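## 4. The Kivow Shelf Kit

The Kivow kit is sold by Dalluten as a ready-made simulation package for pick-and-place work at a desktop shelf. It contains asset files for the furniture and loose objects, a gripper model, a camera model mounted close to the fingers, and a set of scripted tasks. We obtained the standard license in March 2024 and used it without changes to the supplied meshes. Our interest was narrow: whether a small lab could use the kit to train a placement policy without first repairing the scenes by hand.

### 4.1 Scene and Camera Setup

All trials used the compartment shelf scene. The task script asks the arm to bring an object to a named compartment, release it on the floor of that compartment, and back out without touching the uprights. We kept the default lighting and the default table. Object start poses were drawn from the kit's own sampler with a fixed seed, so that each of the 4 policies under test saw the same sequence. Every policy was given 900 training episodes and then evaluated on 20 held-out starts.

The camera model was left at its factory offset. At close range this offset puts the shelf well inside the minimum distance recommended in the Dalluten manual, and the outer ends of the organizer leave the field of view (Figure 3). A policy that relies on seeing both ends to work out which compartment it faces will therefore lose that cue near the target. Vītola and Pappas raised the same concern for an earlier release of the kit and proposed a second, fixed camera. We did not add one – the aim was to review the product as sold. 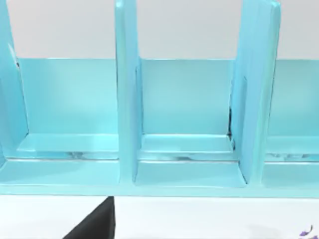
**Figure 3.** Rendered close-range view in the Kivow shelf scene, with a black gripper finger at the front of the base panel, just below the middle divider. Thin dark gaps are visible along parts of the left and right dividers.

### 4.2 Rendering and Mesh Quality

Two properties of the shelf asset matter for training. The first is its finish. The base panel and ledges are glossy, and the area under the front lips of the ledges shows streaks and small glints. The back panels are matte by comparison. Our depth estimator, which was trained on matte surfaces only, gave stable values on the back panels and noisy values below the ledges. Turning off reflections in the render settings removed most of the noise but also removed the highlights on the divider edges, and the edge detector needed those.

The second is the fit between panels. The dark crease at the lower inner corner of the right divider was picked up by the segmentation module as a separate thin part. Grīnberga, who maintains the open Goreck mesh checker, ran the asset through that tool at our request and reported open seams at 2 joints. The collision mesh is a separate file and has no such seams, so contact behavior was not affected. Users who generate labels from the visual mesh should close the seams first.

### 4.3 Contact at the Base Panel

The collision model treats the shelf as fixed to the table. A finger that presses on the front edge of the base panel meets a rigid body, and the reported force rises until the controller limit is reached. A light desktop organizer would be expected to slide under the same load. The kit has a flag for a free-standing shelf, listed in the manual as experimental, and we left it off.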